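Workshop notebook, Stastlow
Sunday, May 23, 2021
Entry by: Indira Krishnan

Purpose of entry: condition of the white worktop and trial of surface cleaners, continued from the February entry.

The worktop was inspected in the morning with the blinds half drawn. The finish remains matte and even in colour, a pale white leaning slightly to blue-grey. Marking is heavier than was recorded in February. There are grey scuffs over much of the surface, together with thin scratches and fine specks of debris. The left side is the worst affected, with smudging spread over a wide patch.

It was decided to treat the scuffs and the scratches as separate matters. The scuffs are deposits and ought to lift. The scratches will remain whatever is applied, and colleagues are asked not to go at them with anything abrasive. 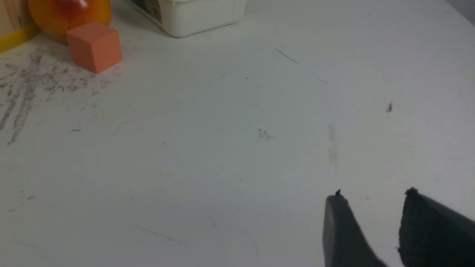
Small items are to be lifted when moved and not pushed across the surface. This applies to the foam cube as much as to the harder pieces. Foam picks up grit on its underside and should be tapped out over the bin before it is set down again. The same applies to the round orange piece and to the white plastic container, the base of which is to be wiped before use.

Cleaner trial. Wemik was diluted at 2 ml to 200 ml of lukewarm water and applied with a folded cotton cloth to a test patch at the right-hand end. It was left for 6 minutes and wiped off. The lighter scuffs came away; the darker ones faded but could still be made out from the stool. Vemska, used neat on a second patch, gave much the same result and left a faint smear that needed a further wipe with plain water – not recommended for daily use.

Bahman Kazemi suggests trying 2000 grit paper, wet, on an offcut of the same board. I have no objection provided that it is kept to the offcut until the result has been entered here.

Outstanding:
Refill the Wemik bottle and relabel it with the dilution.
Ask Thomas for the price of a replacement top, same size, same finish.
Brush down the wooden panel and check whether the yellow strip along its lower edge needs cleaning as well.
Repeat the test patch with a longer standing time.

I.K.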